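Dark tops going grey and bobbly after a few washes
Home help > Laundry > Clothes care
Posted by Hassanpour, 1 Sep 2026

My dark T-shirts and jumpers look old after seven or so washes. I use ordinary powder at 40 degrees on a full drum. Is it the powder or the machine?

Viria
Probably the powder and the full drum together. Turn everything inside out, use a liquid for darks and wash at 30. Leave a hand's width at the top of the drum. I also split the load by colour on the bed first. 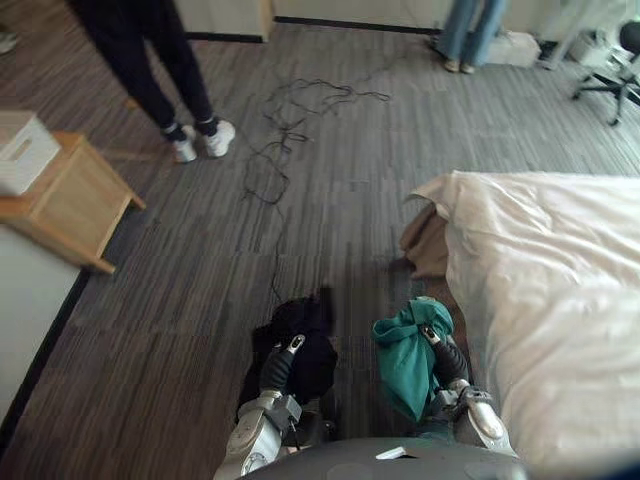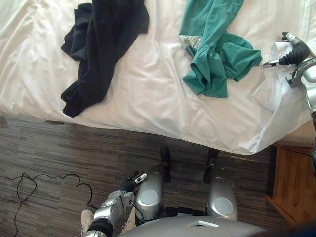
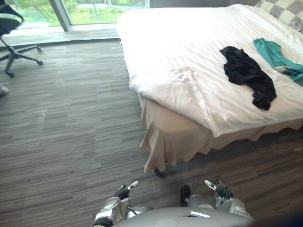

Keep towels out as well, they shed fluff on everything. For bobbles you already have, a fabric shaver does the job. Go lightly near seams.

Dirico
buy better tshirts

Hevness
Check your spin speed. Mine was on the highest setting and jumpers came out terrible. I dry them flat now, and 20 minutes on the line first doesn't hurt.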